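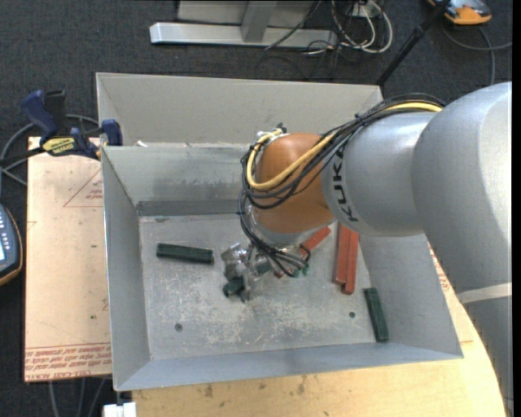
Katene bin cell, pre-run check, software side
Friday, E. Jurić

Planner build matches tag on cell PC: OK
Bin walls in collision model: OK, after reload. Old Sekero mesh was still cached
Clamps in collision model: NO. Add before any pick near that corner
Cable bundle padding at wrist: OK for now, Sylvie wants more
Speed override capped at 34: OK
Camera-to-base calibration: redone, error 2 mm
Pose estimates, green blocks: OK
Pose estimates, red blocks side by side: merges two into one somtimes. Open
Protective stop from planner timeout: tested, OK
Logs to Belitum share: not writing, permisions. Sylvie to fix

Rerun all 9 after clamp fix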